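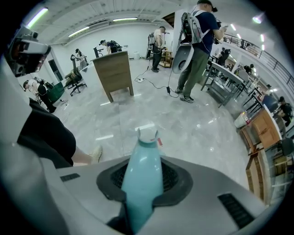 Attachment 1. Bottle held upright in the gripper collar, main floor.

Ticket: Hand-held gripper kits, quantity and spares for next order
Queue: Equipment planning
Site: Illard, main floor
Status: Open, waiting on quote
Opened: 30th June

Summary
Site wants to add backpack rigs and hand-held grippers before December. The current budget line covers the kits only. It has no entry for collar liners, chargers, power strips or desks. Requesting a revised quote from Prisa before the line is approved.

Log

Entry 1. Checked the Prisa price sheet against the budget. Liner sets are listed at 40 each and are not included with the kit. The budget assumed they were. Liners are treated as a wear part at this site, so the first order needs 2 sets per kit.

Entry 2. Asked Prisa if the liner fits both gripper body versions. Reply: same part number, different screws. Screws ship with the body, not with the liner. Added to order notes.

Entry 3. Power. Strips and adapters are on the floor tiles between the desks, with cables run across the walkway. Adding kits on the same layout means more of this. Facilities quoted nearly 700 for fixed outlets along the wall. Not in the equipment budget. Sent to Bailly for a decision on which cost center pays.

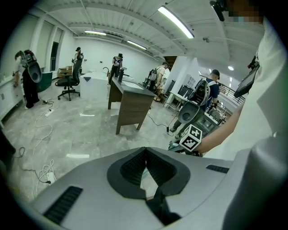 Attachment 2. Main floor, rigs in use. Power strip and cables at left, marker cube at right.

Entry 4. Marker cubes. The Drarnano project plan lists cubes as "on hand" but gives no spares. A cube with a damaged face has to be reprinted and remeasured. Asked for spare cubes as a separate line so they can be cut without touching the kit price.

Entry 5. Bailly replied. Outlets go to the building budget if the request is filed apart from this ticket. Filed.

Entry 6. Prisa lead time is now 30 working days from purchase order. The old sheet showed less. Order date in the plan moved up to match.

Open items
- Revised quote with liners and spare cubes as separate lines
- Charger count, depends on whether packs are shared between shifts
- Desk and chair request, not started

Next action: Prisa to send quote. Do not release the purchase order on the old sheet.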